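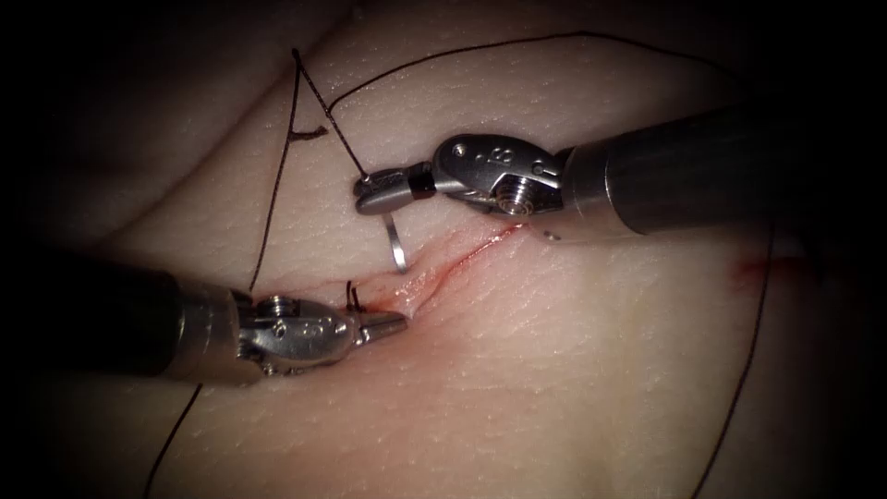

The Driltance plant in Tratmont opens its doors once a year, in October, and this time I got a place on the morning tour. It is a casting works, which means nearly everything made there starts as a liquid and ends up in a mold. Most of the output is dull: gaskets, boot soles, feet for kitchen appliances. The synthetic skin is the part visitors ask about. It has tiny pores and faint creases, and on a pad with a straight cut across it there was a thin line of red along the edges. I would have looked twice at it on a shelf.

We met at the gatehouse at 9:40 and were split into groups of 11. Safety glasses were handed out and long hair had to be tied back. Parking is on the Sutherland Road side and fills up early, so come by bus if you can - the stop is across from the gate.

The first stop was the mold store. There are 392 molds in use and over 1,000 more on the racks behind, some from products that stopped being made years ago. They are kept because customers come back for spares. Each one has a metal tag and a card, and the cards are still filled in by hand.
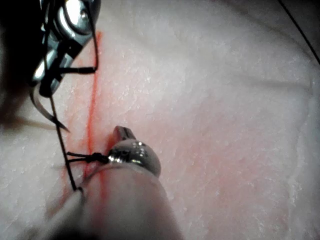
Mixing comes next. The pigment is weighed in a small side room with its own scales, and a batch that is slightly off in color gets scrapped. We were shown two samples that had failed and I could not see the difference in either. The room smells a little of vinegar. From there the mix goes to the pouring hall, where the floor vibrates to bring the bubbles up. You feel it in your knees after a while.

Curing takes 40 minutes for the thin pieces and overnight for the boot soles. The ovens were bought secondhand from Distska when that factory closed, and the old name is still on the doors.

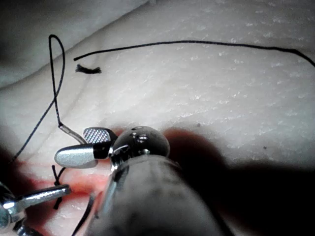 Needle held in the jaws over a practice pad

The last part was trimming and packing. Trimming is done at long benches under good light, and the scrap goes in bins to be ground up for playground matting. I would have liked more time at this stop, but the next group was already at the door.

Coffee and rolls were in the canteen afterward. The tour is free, lasts two hours and has a lot of stairs. Booking for next year opens in spring.

Shares: 14
3 comments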